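Endlow Shelf Bracket, Heavy Steel
Item 131
Sold in packs of 2 or 4

A plain L-shaped bracket for garage, pantry and workshop shelves. Powder coated on all sides, so cut edges are covered too. Screws are included. Wall anchors are sold separately.

Fits boards up to 12 inches deep. Fasten the long arm to a stud. Drywall alone will not hold a loaded shelf.

Colors: black, white, gray. Gray is back in stock in May.
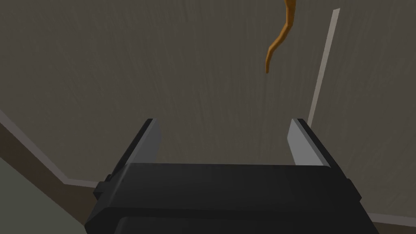 Wipe clean with a damp cloth. Do not use outdoors near salt water.

Returns are accepted on unopened packs. For bulk orders, ask for Teodoro Escobedo at the Manríquez counter.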